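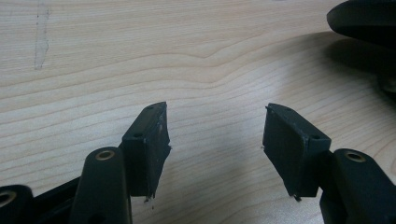 Wood grain: how to read the top of a table

Run your eye along a wooden tabletop and you will find lines. They may be straight, wavy or bent into a hump. Together they are called the grain. Nobody draws them on. They were made by the tree while it was growing, and a person who knows the rules can work out a good deal from them.

Where the lines come from

A tree trunk gets thicker from the outside. Just under the bark is a very thin layer that makes new wood. In countries with a cold winter this layer works quickly in spring, slows down in late summer and stops when the cold comes. Spring wood is usually paler and softer. Summer wood is usually darker and harder. One pale band and one dark band make a single growth ring.

If you look at the end of a log, the rings are circles, one inside the other. In June a new ring is already being made on the outside. A tree that is 45 years old when it is felled will normally have 45 rings near the bottom of its trunk.

Why circles turn into lines

A table is not made from the end of a log. The log is laid down and sawn along its length, and each ring is cut through lengthways. Think of the rings as tall paper tubes of different widths, pushed one inside another. Slice all the tubes from top to bottom and the cut edges show as long lines.

Real trunks are not perfect tubes. They bulge, lean and get narrower towards the top. When a straight saw passes through a bulge, the line on the board bends. Several bent lines next to each other look like a low hill on a map. If the trunk narrows evenly, the lines may meet in a tall pointed arch. Woodworkers call this a cathedral, after the shape of a church window.

Where the saw goes

There are two main ways to cut a board.

Plain-sawn boards are cut straight across the log, one after another, like slices of bread. They show waves, humps and arches. This method wastes very little wood.

Quarter-sawn boards come from a log that has first been split into four long wedges. The rings meet the face of the board almost upright, and the lines are close together and nearly straight. These boards cost more, but they stay flatter.

At the Bundon sawmill, Gerrit Potgieter decides how each log will be turned before the first cut. A log with a slight bend is placed with the bend facing up or down, never to the side. A good plain-sawn board there is 16 centimetres wide. Narrower pieces go into a separate stack and are glued edge to edge later.

Why pale wood looks pale

Colour depends mostly on the kind of tree. Maple, birch, ash and beech are all light. Walnut is dark brown. You cannot be certain of the tree from colour alone, as a stain or an oil can change it, and sunlight changes it too. Many pale woods turn yellower over the years — cherry, which starts out pinkish, goes darker.

Shine is a separate matter. Bare wood has tiny openings all over it and scatters light in every direction. A coat of varnish or lacquer fills the openings and makes the surface smoother, and some of the daylight from a window then bounces off together. That is why one part of a table can look brighter than the rest when the wood is the same colour all over.

Grain or mark?

A thin grey streak on a table might be grain or it might be a scuff. Two checks will help.

Direction. Grain lines tend to keep company with their neighbours. A line that runs across all the others probably came later.

Touch. Some scratches can be felt with a fingernail. A pencil line usually can't.

Marthinus Van der Merwe repairs school tables at the Botha workshop in Polside. He tries a soft rubber first, then a damp cloth, and sands only if both fail. Sanding is always done along the grain. If you sand across it you leave fresh scratches that show up clearly.

Something to try

You will need a sheet of thin paper, a soft crayon and a piece of rough, unvarnished wood. Lay the paper on the wood and hold it still. Rub the side of the crayon over it, lightly. The harder summer bands often stand a little higher than the spring ones and come out as darker lines. On a varnished tabletop you will get almost nothing.

Words to know

Grain: the pattern and direction of the lines in wood.
Growth ring: the wood a tree adds in one growing season.
Plain-sawn: cut straight across the log in slices.
Quarter-sawn: cut from a quarter of the log.
Varnish: a clear liquid that dries hard and protects the surface.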